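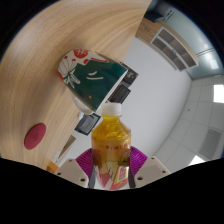

A small bottle of amber-yellow drink held between the ridged pads of a hand-held gripper, with a green mug behind it.

The Jotport Handling Project is a student robotics project in which teams collect demonstrations of everyday handling tasks with a hand-held gripper and use them to train a robot arm. It grew out of an evening club at the Miettinen technical school and is now run as an elective class, followed each February by a small competition known as the Baren Round. The project has been praised in the school's own publications. Outside assessments are few, and the best known of them is largely unfavorable.

Background

The club first built line-following carts and sorting machines from kits. Branislav Malý, who taught electronics at the school, moved it toward handling tasks after a year in which most of the carts failed to finish the course. His stated aim was to let students work on robot learning without waiting for time on the school's single arm. A student using a hand-held tool could record a task at a desk, at home or in a classroom, and the arm would be needed only for the final tests.

The early grippers were poor. Flat fingers let smooth bottles turn in the grip, and several teams wrapped them in rubber bands or tape. Later tools had padded fingers. The club's notes credit the pads with a large improvement, but the old and new fingers were never compared on the same set of objects, and the teams had also had more practice by then.

Tasks

Students work from a shared list of household objects, mostly drink bottles, mugs, boxes and cutlery. A basic task is to grip a bottle below the shoulder, lift it, and set it down upright on a marked spot. Harder tasks involve two objects, such as moving a bottle from behind a mug without touching the mug. Each team is expected to submit 200 accepted demonstrations before it may train a model. Demonstrations are rejected if the object falls, if a hand covers the lens, or if the tool is moved too quickly for the tracking software to follow.

The rule on rejected demonstrations has been disputed. Teams review their own recordings, and the standard for "too quickly" is left to them. In one year a team submitted 235 demonstrations and reported no rejections at all. Malý accepted the submission but added a second reviewer from another team the following year. Whether this changed much is unclear, as the teams exchange reviews in pairs and have little reason to be strict with each other.

The Baren Round

The competition is held over one afternoon. Each team's trained model controls the same arm for 10 attempts at a bottle task and a further 10 at a task drawn from the list. A judge scores each attempt as complete, partial or failed. Partial marks are given when the object is lifted but put down in the wrong place or on its side.

Results are published as a single team score, and complete and partial attempts are not listed separately. A team that lifts every bottle and places none of them correctly can therefore finish above a team that completes several attempts and fails the rest. Former students have asked for the full score sheets to be released. The school has said they are not kept.

Zikent, a local maker of packaging equipment, supplies the prize and lends the arm. Its name appears on the student shirts and on the course handout. The company's brochure says that the project "prepares young people for automated workplaces," a claim for which it gives no evidence.

Reception

A review of the class dated October 30, 2019, written for the school's governing board, found that students enjoyed the practical sessions and attended them well. It was less positive about what they learned. In a class of 30, most could operate the gripper and label recordings, but few could explain how the model used them, and the training step was described as "a button pressed at the end of term." The review also noted that bottles and mugs used in training were often the same ones used in the competition, so that a good score said little about how the arm would do with anything new.

Malý replied that collecting clean data was itself a skill and that the class had never been meant as a course in machine learning. The handout in use at the time did list machine learning as its first subject. It was reworded the next year – the class itself stayed as it was.

Some changes did follow. The Baren Round now includes one object that the teams have not seen beforehand, worth a small part of the score. No team has so far completed more than half of its attempts with it. The school regards this as a fair result for beginners, though it has not published a figure for the years before the rule was added.

See also

Hand-held gripper
Learning from demonstration
School robotics competitions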